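From: Liis Juška
To: Clondia set-top users list
Date: 14/04/2022
Subject: Re: Kids' profiles gone after the Kiler app update

Hello Arūnas, and hello all,

Arūnas Vanags wrote:
> Since the update my Kiler app opens straight into the grown-up
> menu and the kids' profiles are nowhere. My daughter had 18
> cartoons saved in hers. Is there any way of getting them back, or
> do I start over? The box is the older Clondia, the TV is fine.

I had the very same fright on my box, so you have my sympathy - my two boys were standing behind me the whole time asking where the bear show went! The good news is that the profiles are kept with your account and the saved shows should come back with them. Go into Settings, then Household, and sign out there (the sign out on the front page only closes the app, which had me going in circles for an evening). Pull the plug on the box, give it 2 minutes, and sign in again. Mine came up with all 11 saved shows, though in a funny order.

If it still opens in the grown-up menu after that, look for "Start with" under Profiles and set it to "Ask every time." Oda Engström mentioned on the list a while back that hers needed doing twice before it stuck.
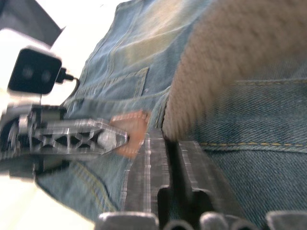 Camera module above a gripper finger

About the age limits, do check those once you're back in. Ours had gone back to 18 on one profile and 6 on the other, and I'd much prefer the little one not wander into the late movies. You'll want your PIN handy. Justinas, I think you were asking about the Siliņa channel too? I still have it on mine, down at the very end of the list after the music, but I gather it moves to the paid bundle in May, so enjoy it while you can.

Do write back and tell us how you get on, Arūnas. If the cartoons don't come back, I'm happy to go through it with you one evening, as I have the same older box and can read you the menus.

Warm wishes to everyone,
Liis
Flodby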